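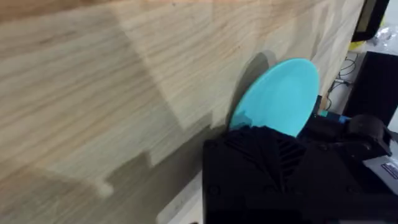 Wrist camera view, blue plate in the gripper, close to the board

Gripper drops plates near the board, vendor says it's the plate
Asked January 2, 2026

I have a small arm running the Kasex control package. It picks up a plastic plate and holds it on edge next to a wooden board. Out of 139 tries it let go on 100 with no fault in the log. Support told me the plate is "out of spec." It's a plate. Has anyone had this and fixed it without buying their finger kit?
Mahnaz Pakzad

2 answers

Balcombe
I doubt it's the plate. I'd also doubt that log, mine only records a fault if the motor stalls, so a slow slip looks like a good grip. Plot finger position against time. If it creeps closed before the drop, the rim is sliding out. If it jumps open, check the cable at the wrist with the power OFF. And keep your hands out of there until you know which one it is. I don't trust the soft stop on these.

Elent569
update the firmware, worked for me

Comment from Mahnaz Pakzad: Updated before I posted. Same drops. What version were you on, and how many runs did you do after?

Comment from Elent569: dont remember, a few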